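7 de julho

Hoje escrevo em português outra vez, com o dicionário ao lado, porque prometi a mim própria que este caderno não ia morrer antes do verão acabar. Da última vez desisti em novembro e ainda me envergonho. Desta vez vou escrever devagar e com frases que eu consigo controlar.

O dia foi de canetas. Parece pouca coisa para um dia inteiro, mas foi assim.

De manhã fui à papelaria Panagiotou, a que fica depois da ponte, antes do mercado. Eu precisava só de um caderno de folhas lisas e de cola. Saí com o caderno, sem a cola, e com um bloco de papel grosso de 200 gramas que não estava na lista. O senhor do balcão perguntou se era para aguarela. Eu respondi que era para canetas de feltro e ele fez uma cara, não má, mas a cara que se faz a um adulto que compra coisas de criança. Depois disse que para feltro o papel liso é melhor, porque o rugoso come a ponta. Gostei muito desta expressão, «comer a ponta». Escrevi-a na mão para não a esquecer no caminho, e agora já está no caderno e posso lavar a mão.

Paguei com uma nota e ele não tinha troco suficiente, faltavam 3 cêntimos, e houve entre nós uma discussão muito educada sobre quem devia perdoar a quem. Perdoei eu.

O caminho de volta fiz a pé, pelo lado da sombra. O calor aqui ainda me surpreende. Na minha terra, em julho, leva-se sempre um casaco para a noite, e eu continuo a levar o casaco no saco, dobrado, todos os dias, sem nunca o vestir. Parei na fonte, molhei os pulsos e sentei-me um bocado a ver os pombos. Uma senhora com um carrinho de compras disse-me «isto hoje está que não se pode» e eu disse «pois está». Foi uma conversa completa e sem nenhum erro. Fiquei contente até chegar a casa.

Em casa almocei tomate com pão e o resto do queijo. Depois fui buscar a caixa das canetas, que estava na prateleira de cima do armário, atrás das toalhas. É uma caixa de bolachas Travow, de lata, já sem a cor na tampa, e lá dentro tenho tudo o que escreve e tudo o que já não escreve, misturado. Havia lápis sem bico, uma borracha dura como uma pedra, clipes, um apara-lápis com a lâmina ferrugenta e as canetas de feltro de várias épocas da minha vida. Algumas vieram comigo na mudança. Outras não sei de onde apareceram — penso que as canetas passam de casa para casa sozinhas, como as meias desaparecem.

Fiz o trabalho na mesa da cozinha, com um jornal velho por baixo. Para cada caneta, tirava a tampa, fazia um risco numa folha, e se o risco saía inteiro a caneta ia para a direita. Se saía com falhas, ia para a esquerda, para uma segunda oportunidade. Se não saía nada, lixo. Com as tampas fui mais severa. Uma tampa rachada já não fecha, e uma caneta que não fecha é uma caneta que seca em 5 dias, sobretudo com este calor. Tentei trocar tampas entre canetas mortas e canetas vivas, mas cada marca tem a sua medida e as tampas das Firnov só servem nas Firnov. Acho isto uma maldade pequena.

A segunda oportunidade é uma coisa que a minha avó fazia. Põe-se a ponta num pires com uma gota de água morna e espera-se. A palavra para «pires» tive de procurar, apesar de a usar todos os dias. Uma castanha voltou a escrever, fraquinha, com uma cor de chá. Uma vermelha largou tudo o que tinha dentro do pires e depois não escreveu mais. O pires ficou bonito e eu fiquei com os dedos vermelhos, e ainda estão vermelhos enquanto escrevo isto, em duas unhas.

No fim, o que me sobrou de bom foi quase tudo do mesmo lado do arco-íris. As cores quentes morrem primeiro nesta casa. Eu gasto os vermelhos e os amarelos nas flores e nos telhados, e os azuis ficam para o céu, que eu quase sempre deixo em branco por preguiça. Não tinha pensado nisto antes. É estranho aprender uma coisa sobre mim numa caixa de bolachas.

Colo nesta página uma fotografia de canetas: o verde de uma ponta, o roxo, os azuis seguidos, outro verde a puxar para o azul, e depois o azul claro. Também gosto de como estão deitadas, juntas mas sem rigor, com as tampas todas para cima.

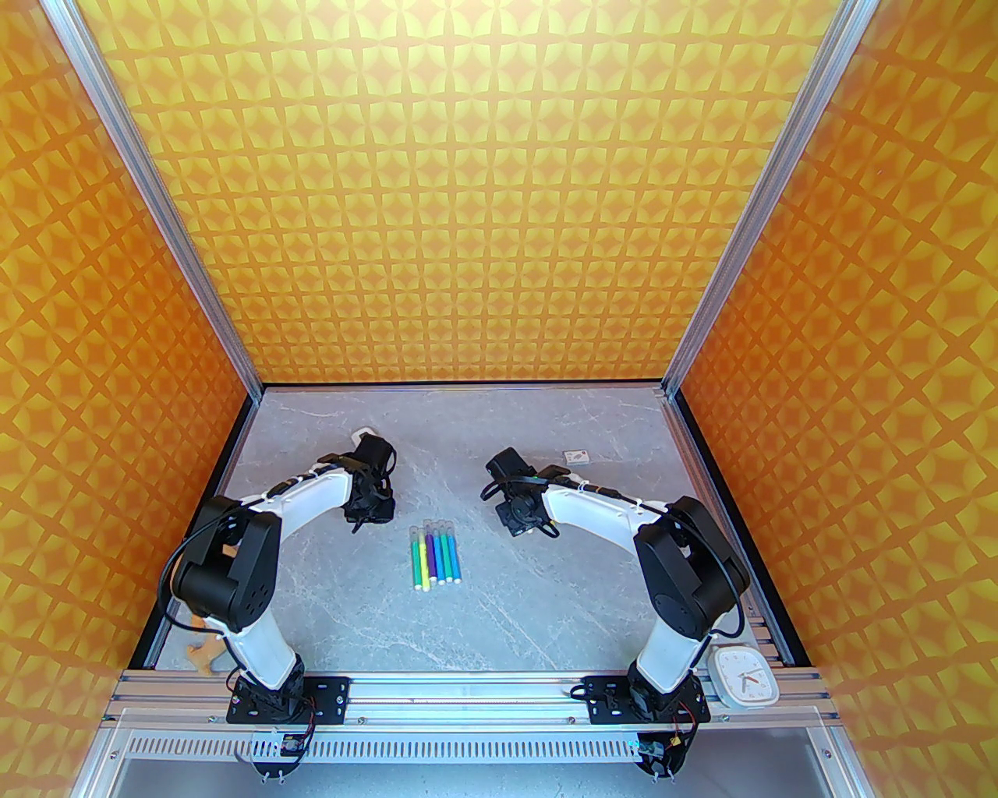

Canetas de feltro sobre a mesa cinzenta com desenho de mármore. Verde, roxo, azuis, e nenhuma cor quente.

Reparei que as canetas têm uma parte branca no corpo, e que a cor está na tampa e na outra ponta. Para mim isto é o melhor sistema. Tenho algumas de corpo todo preto em que é preciso ler o nome da cor numa letra muito pequena, e o nome nunca ajuda. Uma diz «bruma». Abri o dicionário e bruma é nevoeiro, mas a caneta é cor de salmão. Quem deu este nome nunca viu nevoeiro, ou viu um nevoeiro muito especial.

Por volta das cinco comecei uma página de provas no papel novo. Faço sempre isto quando arrumo as cores: um quadrado de cada uma e, ao lado, o nome que eu lhe dou, em português, para treinar. É mais difícil do que parece. «Azul» sei desde o primeiro mês. Mas há o azul do uniforme, o azul do detergente, o azul dos azulejos, e eu não quero escrever sempre «claro» e «escuro». Hoje escrevi: azul de piscina, azul de noite com lua, verde de garrafa, verde de remédio. No roxo fiquei muito tempo. Roxo, lilás, violeta, cor de vinho, beringela. Na minha língua temos menos palavras para isto, ou eu sei menos, já não tenho a certeza. Quando se vive muito tempo fora, a primeira língua também começa a secar, como uma caneta com a tampa mal fechada. Escrevi «beringela» só porque gosto de a escrever.

O senhor da papelaria tinha razão quanto ao papel. No rugoso do caderno antigo, o feltro deixa sempre uns pontinhos brancos que parecem sal. No novo, a cor fica deitada, lisa, e a linha tem o contorno limpo. Mas passa para trás se insisto no mesmo sítio, mesmo com 200 gramas. Experimentei com o verde-garrafa, fiz o quadrado duas vezes por cima, e do outro lado apareceu uma sombra do quadrado. Vou desenhar só num lado da folha. Fica mais caro e mais calmo.

Depois quis desenhar a janela. Não consegui a janela, mas consegui o vaso. As folhas do manjericão fiz com o verde mais escuro e, nas partes onde batia o sol, deixei o papel. O vaso é de barro e devia ser cor de laranja, e cor de laranja não tenho, então ficou roxo. Um vaso roxo com manjericão não me parece mal. Pus a data num canto e não assinei.

Guardei as canetas boas num frasco de vidro, deitadas não cabiam, por isso ficaram de pé, com a ponta para baixo. Li numa embalagem antiga da Stusus que se devem guardar deitadas, para a tinta não descer toda para um lado. Amanhã procuro uma caixa baixa. Talvez a gaveta dos talheres que nunca uso, a que encrava, tenha o tamanho certo. A lata das bolachas lavei com água e sabão e pus a secar ao contrário no escorredor. Vai servir para os botões.

Ao fim da tarde fiz contas, porque o papel me deixou com um peso na consciência. Não foi grave. Ainda tenho cerca de 700 folhas de papel de impressora que trouxe do escritório antigo quando eles fecharam, e para rascunhos chega até eu ser velha. O bloco bom fica só para o que eu quero guardar. Escrevi esta regra na primeira folha do bloco bom e, pronto, gastei já uma folha.

Jantei tarde, sopa fria de pepino, como se faz em minha casa, com iogurte e endro. Endro foi difícil de encontrar aqui e agora cresce no segundo vaso, muito alto e torto. Liguei à minha irmã, não atendeu. Mandei-lhe a fotografia do vaso roxo e ela respondeu só com um coração, também roxo, portanto viu bem.

Dúvidas para perguntar na aula: diz-se «a ponta secou» ou «a ponta secou-se»? E posso dizer que uma cor «puxa para» outra também quando falo de comida, por exemplo uma sopa que puxa para o azedo? Acho que já ouvi isto na mercearia, mas não tenho a certeza.

Para amanhã: a cola, que esqueci. Uma caneta cor de laranja, só uma. Ver a gaveta. Regar o endro cedo, antes do sol chegar à janela.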